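Kollen Step-Free Route

The Kollen Step-Free Route is a marked network of accessible walking and rolling paths in the old town of Kollen. It links the main rail station with the market district, the river landing and the Prindard Gardens, and is intended for visitors who use wheelchairs, walkers or strollers, as well as for people who have difficulty with stairs. The route is managed by the Kollen Visitor Office and was opened in stages, the last of which was the riverside section.

Background

Kollen's old town stands on a low ridge above the Pumon River. Its streets were laid out before motor traffic and many are paved with rounded stone. Several of the shortest paths between the station and the market include flights of steps, and until the route was marked, visitors who could not use them depended on taxis or on directions given by residents.

The first proposal for a continuous step-free path was written by Ifeanyi Olatunji, a transport planner who had earlier worked on bus stop design in the region. His survey listed 1,617 obstacles in the old town, among them raised thresholds, missing curb ramps, narrow gates and drainage channels without covers. The survey was later used to decide which streets would be included. Streets with a slope too steep to be corrected were left out, even where they passed well-known sights, and this remains the most frequent criticism of the network.

Course

The main line of the route is 2,461 meters long. It begins at the east exit of the station, where the elevator opens directly onto the forecourt, and follows Jaidee Street to the covered market. From the market it turns south, passes the former customs house and descends to the river landing by a ramp with level resting places. A branch leads west from the customs house to the Prindard Gardens.

Surfaces vary along the way. Jaidee Street has smooth concrete slabs on both sides. The market is entered over its original stone floor, which was ground flat along a central lane and left untouched elsewhere. In the gardens the paths are of compacted gravel and can become soft after heavy rain, and the Visitor Office advises users of powered chairs to check conditions before setting out.
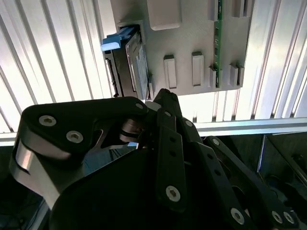
Facilities

Accessible restrooms are located at the station, in the market and beside the garden entrance. The market restroom has an adult changing table and is opened with a key held at the information desk. Benches with armrests are placed along the main line at intervals of no more than 40 meters, except on the ramp, where the resting places serve the same purpose.

Manual wheelchairs may be borrowed at the station on presentation of identification. Powered chairs are not available for loan, but charging points can be used free of charge at the station and at the customs house. The river ferry accepts two wheelchairs per crossing, and passengers are asked to reserve by telephone on the day before travel. Service animals are admitted to all buildings on the route.

Signs and information

The route is marked with blue discs set into the pavement and with posts at each junction. The posts carry raised lettering and Braille in addition to printed text. A paper map shows gradients, crossing points and door widths, and is issued in standard and large print. An audio version was prepared under the direction of Charoen Phuthong, who also trained the first group of guides. Guided tours leave from the station forecourt and last 2 hours.

Operation and maintenance

The Visitor Office inspects the main line monthly and the garden branch after storms. Temporary closures are posted at the station and on the office's website. The longest closure to date took place in August, when the ramp to the landing was resurfaced and a shuttle van was provided between the customs house and the ferry. Shopkeepers on Jaidee Street are required to keep display stands and outdoor seating behind a painted line, a rule that was contested when it was introduced and was later relaxed for evening hours.

Planned extension

An extension from the gardens to the Pumon footbridge has been approved in outline. It would require the replacement of a flight of steps by an inclined path and the widening of one gate. The date of construction has not been set. According to the route information last revised on Feb 14, 2026, visitors wishing to reach the footbridge without steps should continue to use the local bus from the station.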